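Bedroom waste in furnished short-stay units
Speaker notes, session 2, Tuesday

Slide 1. Title

Introduce self. Acknowledge Rhonda Wong and Prakash Kartha for the bin audit data. Sylvie Campbell wrote the sorting sheet and will take questions on it at the end.

State scope early. The talk covers bedroom bins only. Kitchen and bathroom bins were handled in the July session and the results do not carry over.

Slide 2. Why the bedroom bin

Most unit plans treat the bedroom bin as an afterthought. The purchasing list at Jiltia had a line for the kitchen can, a line for the bathroom can, and nothing for the bedroom. Cleaners were bringing in whatever was left in the supply closet.

Consequences: mixed sizes, liners that did not fit, and liners that slid down inside the can by the second night. Once the liner slides, waste goes between the liner and the wall, and the can has to be washed.

Slide 3. Method

300 bins opened and logged over the audit period. Each bin was logged before it was emptied. Contents were recorded by type and by volume. Weight was dropped after the pilot. Bedroom waste is light, and the scale we had did not resolve it.

Types on the sheet: wrapper, produce packaging, paper, tissue, container, textile, other. "Other" was capped at one entry per bin. Rosaire Turcotte suggested the cap after the pilot sheets came back with half the entries in that column. Pause here if anyone wants the form. Copies are by the door.

Slide 4. What goes in

Snack wrappers lead. Tissue is second. Produce packaging was a surprise to the team — we expected it to stay in the kitchen. Guests eat fruit in bed, or at least near it, and the netting goes in the nearest can.

Do not read the table aloud. Point to the wrapper row and move on.

Slide 5. Volume against weight

Key technical point of the talk. A crumpled wrapper springs back after it is dropped. Foam netting does the same. Both take up far more room than their weight suggests, so a can sized by weight will look full early and get emptied early.

The reverse problem is an oversized can. The waste sits at the bottom, the cleaner leaves it for the next visit, and fruit residue stays in the room. Our recommendation is a 10-liter can for a single-bed room. Jade Cloutier will disagree with this and has said she will do so from the floor. Allow time.

Slide 6. Liner fit

Three checks, in the order the cleaner does them:
Fold the liner over the full rim, all the way around.
Push the base of the liner down to the floor of the can by hand.
Press out trapped air along the side.

Wrinkling on the inner wall is acceptable. A gap at the rim is not. Black liners hide stains but also hide small dark items, and the inspection sheet should allow for that. Clear liners were tried in 2 buildings and withdrawn after guest comments.

Slide 7. Bedside bin, light load

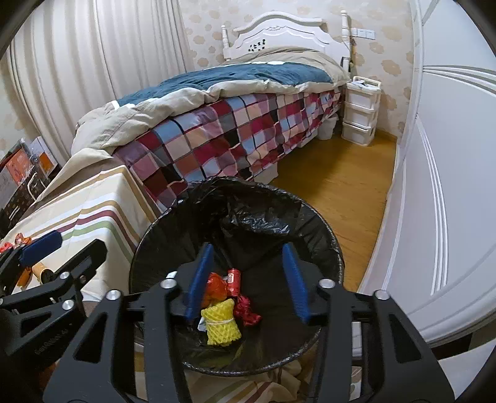 Round bin, black liner folded over the rim. Yellow foam fruit net and wrappers at the bottom.

Leave this up for a full minute. Ask the room how they would enter it on the sheet. Expected answers: foam net under produce packaging, crinkled pieces under wrapper, small white scraps left unassigned unless the material can be confirmed. The small red cylinder with the label usually starts an argument. It goes under container only if someone can establish that it held something. Otherwise it uses up the single "other" entry.

Note the location, with the bed right behind the bin.

Slide 8. Sorting

Foam netting is not accepted in the mixed stream by either of our haulers. It goes to general waste. Paper is pulled only if clean. We do not ask cleaners to separate wrappers by material, and the Wumell trial showed no gain from doing it.

Slide 9. Changes to the room spec

Add one round can per bedroom to the purchasing list. Match liner size to can circumference, measured at the rim. Stock 3 spare liners in the closet, not under the active liner. Spares stored in the can get thrown out with the bag.

Open item: lids. Fomero wants them, we have no data either way.

Slide 10. Questions

Hand over to Sylvie for the sorting sheet. If asked about cost, refer to the handout, page 2. Room has to be cleared by noon.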